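Re: [bench-automation] second arm, and what else got billed

Mwanahawa Mohamedi wrote:
> We have 3,436 left until May. Is a second arm worth it for
> harness kitting, or do we just buy more bins?

Bins first. They're the only line in our Zidby budget that came in under the estimate, and I've grown fond of them.

The second arm was easy to get approved. Then came the grippers at 2,504, which Surnwood quotes on a separate page – presumably to spare your feelings.

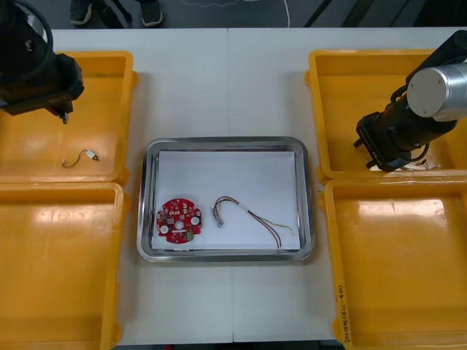
Put 1,000 aside for fingers and cables. Thin wire is hard on both, and the spare fingers took 14 working days to reach us. Merov quoted less but wouldn't commit to a ship date.

If you can borrow an arm for a month before signing, do. Ours looked cheaper in the spreadsheet.

Stella Mussa
Lukumay

2 replies | 0 shares
Contact the list owner | Back to top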